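# Chapter 8: Staying Put: The Home-Base Trip

Open a map of almost any region you'd like to visit and your eye starts drawing lines. From the airport to the old town, from the old town to the lake, from the lake to the coast, and so on around a big loop that ends back at the airport. Most first itineraries look like this, and in Chapter 7 we spent a good while learning to build them well. Now we're going to try something different, and it's one of the most enjoyable ways to travel there is: pick one place, unpack the bag, and let every outing begin and end at the same front door.

Travel planners call this a **home-base trip**. The traveler sleeps in a single town and makes day trips out from it, like the spokes of a wheel (you will also see it called *hub-and-spoke travel*). The loop trip you already know is a **touring trip**. Plenty of real vacations mix the two, and by the end of the chapter you'll be able to plan that kind as well.

## What You Will Learn

After working through this chapter, you should be able to

- explain the difference between a touring trip and a home-base trip;
- judge whether a town would make a good base;
- lay out a week of day trips with room for bad weather and tired feet;
- compare the full cost of one long stay with that of several short ones.

## A Week in Plinell

Let's begin with a case we'll come back to all through the chapter. A family of four has a week in July to see the Sumano valley. Their first plan is a loop of 227 miles with a new hotel every night. It covers the waterfalls, the walled village of Comia, two castles and a stretch of coast, and on paper it looks wonderful!

Then they write out the hours. Each morning has packing, breakfast, checkout and a drive. Each afternoon has the hunt for the next hotel, the hunt for parking, and the wait for a room to be ready. The children want to swim in the river a second time, but the river is now two towns behind them.

Their second plan puts them in Plinell, a market town near the middle of the valley, in an apartment rented from the Blöndal guesthouse. The waterfalls are a short bus ride up the road. Comia can be reached by train. One of the castles drops off the list, and so does the far end of the coast. In exchange they get the river whenever they like, a bakery they know by the second morning, and evenings that start when they walk in the door.

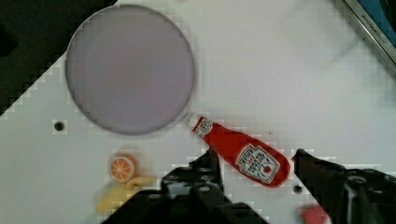

**Figure 8.1** A round pan and a red ketchup bottle on a white tabletop.

Which plan is better? There's no single answer, and you should be suspicious of any guidebook that gives you one. If the family's great wish was to see the whole coast, the loop wins. If they wanted to know one valley well, Plinell wins easily. The planner's first job is to find out what the travelers want, and that conversation is half the fun.

## Choosing a Base

A good base is often a slightly ordinary place. The most famous town in a region may be crowded at midday, expensive at night, and tucked at the end of a long dead-end road. Comia is a fine example. It has fewer than 300 residents inside its walls and one evening train, and its only grocery closes at lunchtime. You'd love to spend a day there. Sleeping there for a week would mean starting every other trip with the same slow ride out.

Look at transportation first. Lay the bus and train routes over your map and see where they cross. Check the last departure *back* to town as carefully as the first one out, and check it for the season you'll be there, as summer and winter timetables can be very different. Then look at the town after dark. Is there somewhere to eat? Is there a place to buy fruit and bread? Can you walk from the station to your bed with a sleepy child on your shoulders?
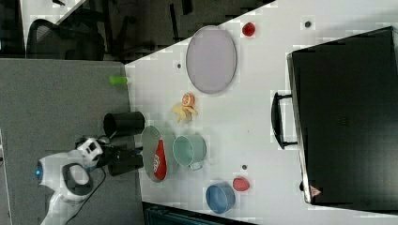 Day trips need slack in them, and new planners nearly always leave too little. A trip that uses the first bus out and the last bus home has no give at either end. Think of the black cup in the photograph above, standing near the edge of the table: it's fine where it is, but you'd want to move it inward before anyone starts clearing up. Do the same with your day. Aim for the next-to-last bus, and the last one becomes your safety margin. We call this the **return margin**, and you'll use it in every exercise from here on.

Slack matters across the week, too. In the Plinell plan, the family fixes only 3 outings ahead of time and leaves the other days open. The waterfalls can wait for a clear morning. Comia, with its covered lanes, does very well in the rain.
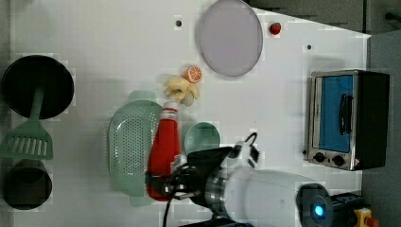
One reader of our earlier edition wrote that she had tried the method in a town much like Plinell and found the open days hard at first, because she kept feeling she ought to be on a train. By the middle of the week, she said, she was taking the same walk along the canal every evening and looking forward to it all day.

Her letter raises a point that timetables can't show. Going back to a place changes how you see it. The second visit to a market is when you notice which stall has the line, and the third is when you join it. Keep that in mind as you read Section 8.1, where we'll take the Sumano valley map and start testing each of its towns as a possible base.

### Before You Read On

Choose a region you know well, perhaps the one you live in. Write down the town a visitor would probably pick to stay in, and then the town you would pick for them. Keep your notes. You'll need them, along with a local bus or train timetable, for the first activity in Section 8.1.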